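Faux Flower Sorting, Plarkwood Craft Room
02/07/2022

Hello again from the back room at Plarkwood! I promised pictures once the flower drawer was under control, and, well, the drawer is getting there. We had more than 39 stems left over from the January window, all tangled up together in one box, and I finally gave in and started sorting by color. Blues first, because I like blues best and it's my gallery page.

I used to keep everything standing up in tall jars (so pretty on the shelf, I know!) but the big heads kept tipping the jars over, and I got tired of picking them up. Shallow baskets are so much easier. You can look down and see what you have, and the petals don't get mashed against the side of anything.

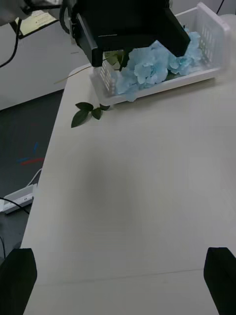
Skekisora wrote in to say that hydrangeas should never be stored lying down at all, that the bottom petals go flat by spring and the only cure is a hair dryer on low and a lot of patience. I've had that happen with the cheaper ones, so fair point. I'm going to turn mine every couple of weeks and see how they do.

Pale blue artificial hydrangeas in the white vented basket, with a few green leaves mixed in. That soft blue goes with nearly everything I own, which is how I ended up with so many.

The sprig of dark green leaves on the table is artificial too. I save every bit of loose greenery, even the short pieces. They're perfect for filling in the gaps at the bottom of a wreath, and a dab of hot glue holds them fine.

Creams and pinks are next, then the berries, which shed all over everything and will probably get a lidded box. If you have a good way to store berry picks, please leave it in the comments! I'll add more pictures when the pinks are done.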